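Ranger le coin à grignoter — section 4 : le panier suspendu et la barre à crochets
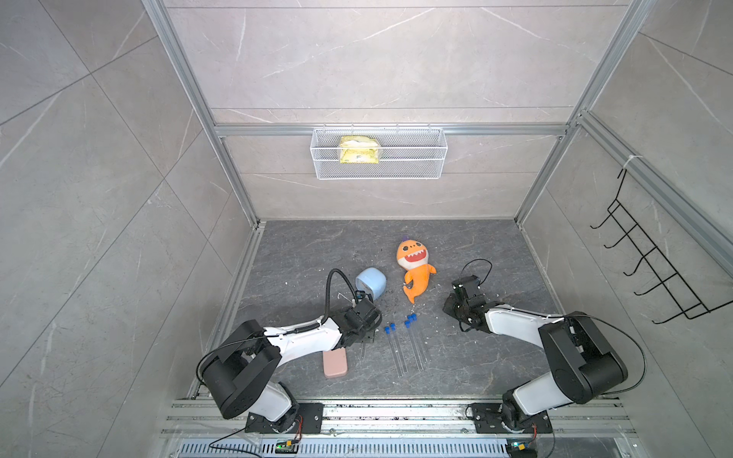
Afroza Biswas m'écrit que chez elle le panier glissait vers la gauche dès qu'on le chargeait d'un seul côté, et qu'elle a fini par tout répartir au milieu. Bonne remarque, je l'ai ajoutée à l'étape 5 !

Ce qu'il vous faut : un panier en fil métallique blanc, long et peu profond, avec ses crochets en haut (le mien vient de chez Majumder, mais n'importe quel modèle à mailles fines ira très bien), une barre horizontale déjà fixée au mur, une barrette à cinq crochets noirs et un ou deux colliers de serrage.

1. Passez un chiffon sur la barre avant de commencer. Je l'oublie une fois sur deux et je le regrette ensuite, les crochets accrochent la poussière.

2. Présentez le panier bien en face, les deux mains aux extrémités, et posez tous les crochets en même temps. Si vous commencez par un bout, vous allez vous battre avec l'autre.

3. Tirez doucement vers le bas. Le panier doit rester contre le mur. S'il bascule, décrochez et recommencez.

4. Attachez la barrette à crochets sur le montant de droite avec un collier blanc. La mienne penche franchement et je l'ai laissée comme ça — pour des torchons, ça ne gêne pas du tout. Si vous la voulez droite, mettez un second collier en bas avant de serrer le premier à fond.

5. Remplissez. Les sachets de biscuits et de chips vont debout ou couchés, peu importe, du moment qu'on voit l'étiquette à travers les mailles. Pour un seul petit sachet, mettez-le où vous voulez ; pour plusieurs, étalez-les sur toute la longueur.

Attention : ne dépassez pas 800 grammes dans le panier. Les conserves et les bocaux restent dans le placard, même les petits.

Attention : coupez le bout qui dépasse du collier à ras, ça griffe les doigts quand on attrape un torchon.

Note sur les miettes : sur un sol sombre, le moindre éclat clair se remarque tout de suite. Je passe la balayette après chaque remplissage, et un chiffon humide de temps en temps sur les carreaux (dans le sens des joints, ça laisse moins de traces).

Note sur les mesures : ma barre est à 60 cm du plan, j'attrape tout sans me hisser. Si des enfants se servent, descendez un peu, vous aurez la paix.

Pour le démontage, reprenez à l'envers et videz toujours le panier d'abord. La section 5 parle des boîtes Zukberg et de leurs couvercles.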